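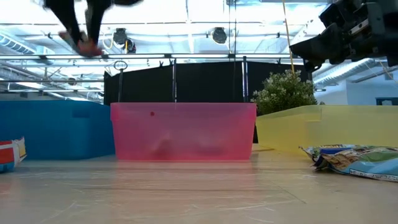
Sorting cell with the three bins and two snack bags on the table.

Category: Support > Teaching by Demonstration > Common Questions

Print this page | E-mail this page

Teaching the sorting cell: frequently asked questions

These answers apply to the Niskanen sorting task as set up at the Jasthorpe site. Operators using the older Borkon bench should read the separate notes for that bench.

What is the task?
The arm picks up one snack bag from the table, carries it over the rim of a bin and lets go. The bins are blue, pink and yellow. The target bin is shown on the operator's screen before each run and does not depend on the colour of the bag.

Should I guide the arm by hand or use the remote controller?
Use the remote controller for all recorded runs. Hand guiding is kept for setting the start position and for moving the arm clear after a stop. Your hands and sleeves would otherwise appear in the recording, and the force readings from hand guiding cannot be compared with those from remote runs.

How many demonstrations are needed?
Record 10 accepted runs for each bin. Rejected runs do not count towards the total. If more than three in a row are rejected, stop and check the start position.

Why was my run rejected?
The usual causes are:
- the bag was dropped outside a bin
- the gripper touched a rim
- the arm paused for longer than nine seconds
- the recording was stopped before the arm had returned to its start position

A run with a missed first grasp is accepted, provided the second grasp succeeds. Do not restart it. Corrections are useful in training and we are short of them.

What do the gripper values mean?
The gripper is commanded from 0 (fully open) to 255 (fully closed). The trigger on the controller covers the whole range. Crisp bags and similar foil packets should be held with the lowest value that lifts them. Squeezing harder pushes the air to one end and the bag then slips.

The bag is lying flat and I cannot get hold of it. What should I do?
Lower the fingers on either side of a crease and close slowly. If there is no crease, push the bag a short way along the table until one forms. Pushing is part of the demonstration and should be left in.

Can I move the bins?
No. Keep them side by side along the back of the table. The bags may be placed anywhere in front of them, and their positions should be changed between runs.

The pink and yellow bins are see-through. Does that matter?
It can. The depth readings on translucent plastic are poor, so the model relies on the colour picture to find the rims. Approach from above and release only when the fingers are over the opening. Never use the depth view alone to judge height.

Reflections of the bins show on the tabletop. Should I cover it?
No. The finish and the scratches are the same in every recording set, and a cloth would make the new runs differ from the old ones.

What speed should I use?
Speed setting 3 for the approach and the carry. Drop to 1 for the grasp. Changes of speed are logged, so there is no need to note them.

Where are the recordings kept?
Each accepted run is copied to the Gulerora server when the session is closed. Runs from May and earlier use the old file layout and must be converted before training. The conversion tool is in the same folder as the session log.

Who approves changes to the task?
Ginevra Fabbri. Send her the task name, the change you want and the number of a run that shows the problem.

Page last revised 10 August 2020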